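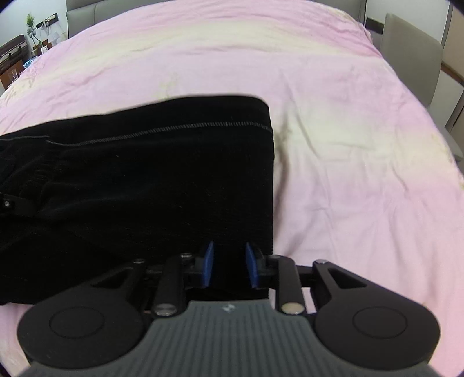

# Moving a folding job over to the hand gripper

These steps are for shift leads at Delley who are changing a garment from hand folding to gripper folding. Read them through before you talk to the crew. Most of the trouble we had in June came from starting the tool first and explaining it later.

## 1. Pick the garment

Start with plain knits. Dark ones are harder, as a black hem on black cloth is easy to miss, so look for the stitching and work from that.

## 2. Lay it flat

Spread the garment on a soft, flat surface with the hem band facing up. Smooth out big folds by hand. Small creases can stay.

## 3. Pinch and lift

1. Bring both fingertips over the cloth with the gap open.
2. Lower until the pads touch the fabric.
3. Close slowly, then lift straight up.
4. If you pick up the sheet too, open and start over.

Do 20 practice folds before you record any. Bogdan Olteanu keeps the practice log.

## 4. Change the job sheet

Folders who use the gripper are paid the same hourly rate, and their piece count is dropped for the first 60 shifts. Write this on the sheet. People will ask.

Rotate every 19 minutes at first. The grip is hard on the thumb - Rattana Saithong asked for shorter turns and she was right.

## 5. Say what happens next

The recorded folds go to Jirnden to train the folding arm. Tell the crew so before they record anything. The arm will take over plain knits first. Sorting, stain checks and repairs stay with people, and folders who want to move to those tables should sign up with their lead.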